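Chapter 7
Chores and Small Jobs: What Machines Can and Cannot Yet Do 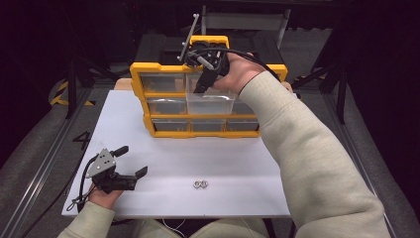 Figure 7.1 A parts organizer with nine clear drawers, the top middle one slid partly forward. The work is done with a hand-held gripper in each hand; two small metal rings lie on the board.

Putting a small part away in its drawer is among the least admired jobs in any workshop. A new starter is shown it once and is expected to manage it from then on. The same is true of most work in the home: folding a towel, emptying a rack of cups, finding the lid that fits the pan. This chapter asks how much of such work can be given to a machine at present, and why progress has been uneven.

Factories have used robots for decades, and it is easy to suppose that the kitchen and the storeroom must be next. The two settings differ in ways that matter. On a production line the part arrives in the same place, facing the same way, and the machine repeats a single movement. In a storeroom the drawer may stick, the part may have rolled against a wall, and the cabinet itself may shift when it is pulled. A person corrects for all of this without noticing. A machine must sense each change and respond to it.

Consider a plain drawer task. The front must be gripped and drawn out far enough to admit the part, but not so far that the drawer falls. The part must be picked up from a flat surface, which is hard when it is thin and offers little edge to hold. It must then be released over the opening, and the drawer closed. Each step depends on the one before, and a small error early on may spoil the rest.

The Juver storeroom study, to which we return in Section 7.3, set a two-armed machine to sort fixings for 48 hours. It attempted 4,000 placements and finished 1,671 of them without help. Most of the failures were in picking up, and few were in the drawers themselves. Staff at the Famdale depot, where the study was held, judged the machine useful for overnight work and too slow for the counter.

Household trials tell a similar story. The Urkedis project reported good results with laundry when the items were of one kind – hand towels, for the most part – and poor results when the basket was mixed.

Section 7.1 deals with grasping and Section 7.2 with the sense of touch. Section 7.4 considers cost, using the Shakya workshop as its case. Readers should keep one question in mind throughout: when a machine is said to do a job, how much of the job was prepared for it by a person beforehand?

Key terms: grasp, placement, compliance, supervision, cycle time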